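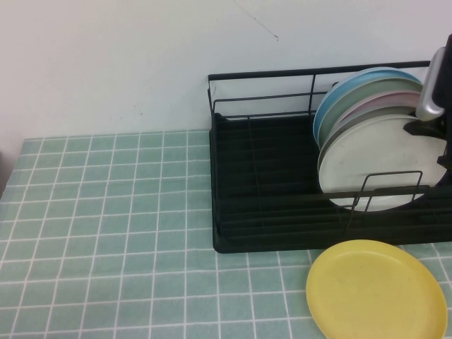

Ledby Kids > Science at Home > Water > Where Does the Water Go?

Where Does the Water Go?

You wash a plate and stand it up to dry. When you come back later, the plate is dry. You did not wipe it. So where did the water go?

It went into the air. The water is still around, but you can't see it anymore. When liquid water turns into a gas and mixes with the air, we say it evaporates. The gas is called water vapor.

Tiny pieces that never sit still

Water is made of very small pieces called molecules. They are much too small to see. Even one drop has more of them than anyone could count in a lifetime.

In a drop of water, the molecules are always moving. They bump and slide past each other, and they also pull on each other a little. That pull is what holds a drop together.

Some molecules move faster than others. If a fast one is at the top of the drop, it can break away and fly off into the air. Then another one goes, and another. The drop gets smaller and smaller until it is gone.

Water does not have to boil for this to happen. Boiling is a fast way to turn water into vapor. Evaporating is slower, and it can happen in a cool room. A puddle can dry up on a chilly October day. It just takes longer than it would in summer.

What makes water dry faster?

Heat helps. Warm molecules move faster, so more of them can break away.

Moving air helps too. When water evaporates, the air right next to it fills up with vapor. A breeze carries that damp air off and brings in drier air. This is why clothes on a line dry well on a windy day.

Dry air is better than damp air. On a sticky, humid day there is already a lot of vapor in the air. Some of it keeps landing back on the wet thing, so drying is slow.

Spreading out matters as well. Molecules can only leave from the surface. A spoonful of water in a narrow cup has a small surface. The same spoonful spread over a tray has a big one, and it will be gone much sooner.
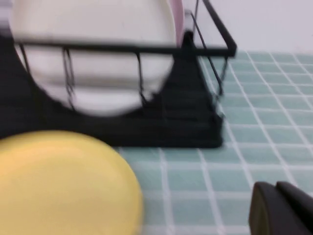 Plates dry well when they stand on their edges with space between them. Gravity pulls most of the water down and off, so there is only a thin layer left to evaporate. Air can reach the front and the back. If you pile wet plates flat on top of each other, water gets trapped in the middle and can stay there for hours.

Cups can be tricky. If you put a wet cup upside down on a flat counter, the damp air inside has no easy way out. Tip it a little, or set it on something with gaps, and it dries better.

Why do you feel cold after a bath?

The fastest molecules are the ones that leave first. They take energy with them, and the slower ones stay behind. Slower molecules mean cooler water. So when water evaporates from your skin, it takes some of your heat along. Sweat cools you down in the same way.

Try it: the two-dish test

You will need a small glass, a wide dish, a tablespoon and a clock.

1. Put one tablespoon of water in the glass and one in the dish.
2. Set them side by side in a place where they won't get bumped.
3. Look at them every 45 minutes and write down what you see.
4. Keep checking until one of them is empty. You may have to leave them overnight.

Which one did you think would win? You can do the test again with two dishes that are the same size. Put one by an open window and the other in a closed cupboard.

Does the water come back?

Yes. Vapor in the air can turn back into liquid when it cools down. This is called condensation. You have seen it on a bathroom mirror, or on the outside of a cold drink. High in the sky, vapor cools and makes the tiny drops in clouds. When the drops get big enough, they fall as rain.

The water from your plate could end up in a cloud one day – or on the kitchen window tonight.

Words to know

Evaporate: to change from a liquid into a gas
Water vapor: water when it is a gas
Molecule: a very tiny piece of something
Humid: having a lot of water vapor in the air
Condensation: when a gas cools and turns into a liquid

More in Water

Why Does Ice Float?
How Soap Gets Grease Off
What Is a Cloud Made Of?
Why Is the Sea Salty?
Hard Water and Soft Water

Contact Ledby Kids | © 2026 Ledby | Back to top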